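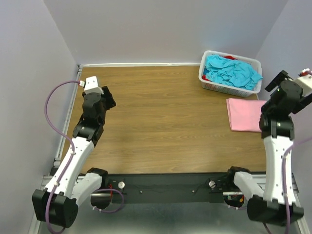 # A mesa e as paredes lilás

Escrevo esta página em português porque a maioria das pessoas que perguntam pela mesa são de língua portuguesa. Peço desculpa pelos erros, que são só meus. A Halima Biwott leu o texto antes e corrigiu os artigos, que para mim continuam muito difíceis.

O tampo é de madeira castanho-clara, com o veio na horizontal. Escolhemos este tom depois de ver quatro amostras na loja da Cletix, e a Imani Were queria um mais escuro. Ao fim de duas semanas ela mudou de opinião, porque no escuro se via todo o pó.

As paredes têm uma cor que eu chamo lavanda e que a Halima chama lilás. Na lata estava escrito só um número, o 76. São três paredes, atrás e dos dois lados, e demos duas demãos em cada uma. A primeira secou com manchas e pareceu-nos um desastre, mas a segunda cobriu bem.

Entre a madeira e a parede do fundo corre um friso branco e fino. Foi ideia da Sharon Swai. Antes caíam ali os lápis e os parafusos pequenos, e era preciso ir buscá-los com uma régua.

Do lado esquerdo, ao longo da mesa, fica o perfil de alumínio, que faz parte da estrutura que segura o tampo. O Khải Trương cortou-o à medida e limou as pontas à mão durante uma tarde inteira. Quem quiser fazer igual, compre um pouco mais comprido do que precisa.

Os dois braços são de peças brancas com os motores pretos, um de cada lado, na parte da frente. Gosto muito do cabo roxo com as paredes desta cor. No braço esquerdo ele está preso com abraçadeiras brancas pequenas, que a Caroline Okoth comprou num saco de mais de 76, e ainda temos muitas na gaveta.

## Notas para quem perguntou

A tinta é mate e lava-se com um pano húmido, sem detergente. Para a madeira usamos o óleo Potolance, muito pouco de cada vez, e deixamos descansar até ao dia seguinte.

O friso foi colado e não tem pregos. A cola cheira bastante durante dois dias, por isso convém deixar a janela aberta.

Se alguém souber onde se compra o mesmo friso em peças mais compridas, por favor escreva à Sharon. A loja antiga já não o vende.

Texto revisto em 28 de abril de 2024.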